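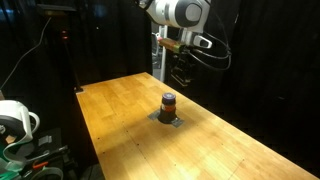

Tove Ingvarsson wrote to ask whether I still keep up the letters, and whether a person can start at our age without feeling silly. Well, Tove, I do, and you can!

I began one July, after my aunt in Zallbridge stopped answering her phone (she hated the thing, she said it always rang during soup). So I wrote to her instead. One page, mostly about my tomatoes and the bus to Udmont. She wrote back on the inside of a flour bag, and that was that — we kept it going until she was 90, and I have every one of hers in a drawer that no longer shuts properly.

These days I write to 13 people, some of them only at Christmas. I use plain lined paper from the little shop in Toft and a pen that leaks if I take it up a hill. My handwriting has gone downhill too, and my cousin tells me she reads my letters aloud to her husband and they vote on the hard words.

What do you put in them? Oh, anything. What you had for supper, who moved away, the book you gave up on. I usually start with the weather and then wander off for two pages. So write to me first, Tove, if you need somebody to practice on. You have the address, and I'm home most evenings.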